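**Progress report to the Prusthorpe program office, Mar 11, 2020**
**Project: Voltoro – two-arm kitting of small electrical parts**

## Status

The bench cell is running daily. Work in this period covered picking from open bins and placing into a shared tray. The household tasks (towel folding, dish rack) stay on hold until April, as agreed at the last review.

Results for the period:

| Item | Value |
|---|---|
| Pick attempts logged | 578 |
| Rigid parts, picked and placed without help | 90% |
| Cables and harnesses, same measure | 35% |

The gap between the last two rows is the main finding. Rigid parts with a clear edge are close to what a shop floor would accept. Flexible parts are not, and more training runs on the current method have stopped moving the number.
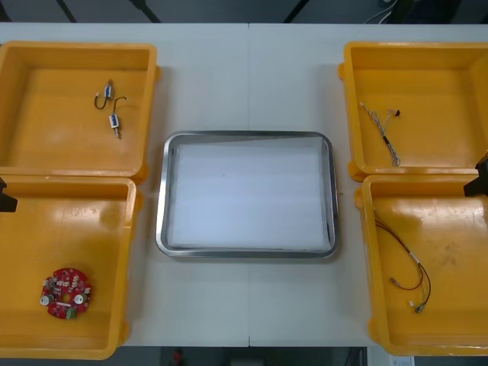

The question put to us by the program office was whether a machine can take over kitting at a small assembly shop within the grant period. On present evidence it can take over part of it. Circuit boards are handled well when they lie flat and the gripper can reach the rim. The round red board is a harder case than a plain rectangle, with components close to its edge and a terminal connector that limits where the fingers can close. The braided harness and the red-and-black wire bundle are harder again. Both can be lifted, but the free end swings, and the connector often lands outside the tray lining. A person corrects this without thinking. Our controller does not yet detect it.

## Hardware

The grippers have not been changed. Ziltia supplied a second set of fingertips with a narrower profile, and fitting is planned once the current test series is closed. Bin positions are now fixed in software, and a bin moved by hand must be taught again before the next run. This takes longer than we would like and would be a real cost in a shop that changes products often.

## Open issues

- Small parts with attached leads are sometimes picked in pairs when the leads cross. The Onyshchenko vision module reports them as one object.
- Glare from bin floors and the tray rim still causes false edges. Diffuse lighting has been ordered.
- Cycle time is well above that of a trained worker on all part types. We have not tried to improve it and do not suggest doing so before the cable problem is solved.

## Next period

We plan 400 further attempts, all on flexible parts, with a regrasp step added after the first lift. If the success rate does not improve, we will propose narrowing the shop-floor goal to rigid parts and leaving cables to the operator. A decision on the remaining equipment budget can wait for that result.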